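Leave the Bottle Out

I have a theory that you can judge any shared workroom by whether there's a bottle of something standing out where people can reach it. A tall blue one, say, right there in plain view. 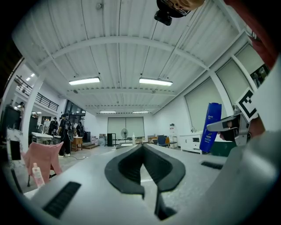

My old boss, Etenesh Gebreyes, would have hated my theory. She ran the packing room at Hostton when I was 23, and she was a put-it-away person down to her bones. Every evening the surfaces had to be bare. Spray, tape, scissors, somebody's hand lotion, all of it went behind a cupboard door, and every morning we opened the same door and took it all out again! I did that for two years. I could find the glass cleaner in that cupboard with my eyes shut (third shelf, behind the string).

Now I rent a bench in a big shared place with a white corrugated ceiling and roller shades on the windows, and I've gone completely the other way. I want the stuff out. If the cleaner is standing next to me I'll wipe up the glue. If it's in a closet across the room, well, the glue is going to be there until October.

People tell me it looks messy, and sure, a little. But a room where people make things has a fan on a pole, a cord or two hanging down, a bottle on whatever surface was closest. I find that restful. I walk in and I know where I am. Bare surfaces make me feel like I'm about to be interviewed.

Skovon, where my sister works, spent $2,262 on matching cabinets with soft-close doors, and she says they're gorgeous, and she also says she keeps her own roll of paper towels under her desk. So who won there?

I do have limits. Anything sharp gets put away, and so does anything a kid might drink, and food too, please, I'm begging the person with the crackers. Caps go back on. And if a bottle is empty, throw it out, don't leave it for me to pick up and shake.

Everything else can stay right where it is. Etenesh, if you're reading this, I still fold the rags in thirds.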